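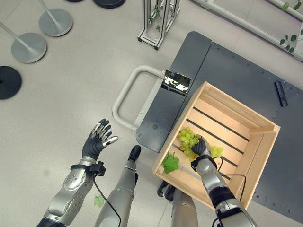
4.2 Teaching a soft-fruit pick

The Bora hand ships with grip force set to 600, a fine number for doorknobs. Lower it before you go near anything with a skin. With grapes in an open wooden crate, bring the right hand down from above and curl the fingers around the bunch, keeping the left hand open and clear of the cart.

1. Lock the cart wheels.
2. Open Hands > Right > Force and enter 301. Yes, the last digit matters. Starkside has been asked.
3. Guide the hand to the fruit and press Hold.
4. Press Save.

Note: Stray berries are not picked. They are yours.

CAUTION: Check the cable at the right wrist for slack before each lift. Force settings above 800 will make juice, and the warranty does not cover juice.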